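Kemeys cell gets a button-pressing bench and a sheet of marble

Clarnuvell, Wednesday, May 27, 2020

The robot cell at the Kemeys workshop in Pornstead is back in use after its long-promised overhaul, and its first job is one most of us could manage before breakfast. It has to press buttons.

Three push-button boxes have been put out for it, two grey and one orange, every one with a red cap of the sort people are normally told to leave alone. The arm has to find the one it has been asked for, come down over it with its fingers and press. Then it goes up again and waits for the next request, which is more than can be said for the lift in the same building. 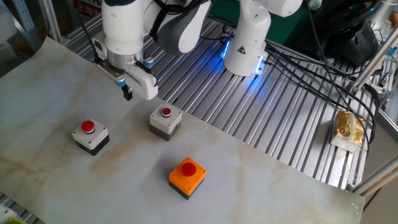

The overhaul was mostly a matter of tightening things. Clarnuvell, which looks after the cell under a service agreement running until August, went over the mounting bolts on the arm, found 2 of them had worked slack, and put the lot back to the proper torque. The gripper came off, was cleaned and went back on. Its zero position then had to be taught again, a task the manual covers in a single paragraph and the engineers covered in most of an afternoon.

The cables took longer. They had been added to over the years by people in a hurry, and at full stretch one of them was rubbing against a joint. It has been replaced and given more slack. The rest have been traced from end to end and written up on a drawing, number 236, which supersedes a drawing that could not be found.
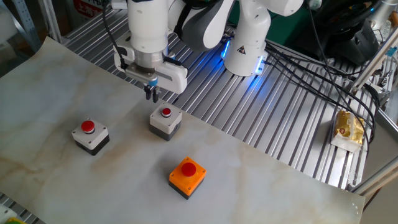

Then there is the marble. Bare aluminium slots throw back a good deal of light, and the vision software, a package called Skemon, had been taking the shine for edges. The answer was a printed sheet laid over the metal, and marble was the pattern the shop had. It gives the workshop a faint air of a hotel bathroom, but the false readings have stopped.

Before signing off, Clarnuvell ran the cell through 1007 presses. It missed 9, all of them on the same box, which had crept along the sheet a little with each push. A dab of adhesive underneath was recommended. The invoice calls this "fixture retention".

Anyone using the cell is asked to check the gripper fingers at the start of a shift, keep the cables off the near side of the table and enter any faults in the log. "Acting funny" is no longer accepted as a fault.

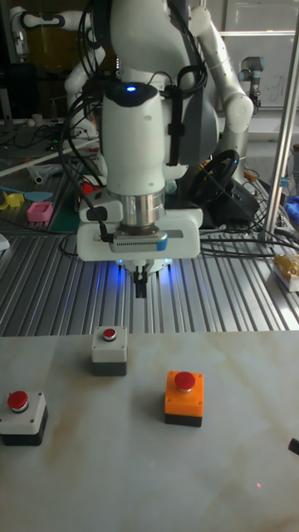

Also in Pornstead

Kemeys has moved its goods entrance to the rear of the building while the front doors are repainted. Deliveries left at the front will be brought round eventually.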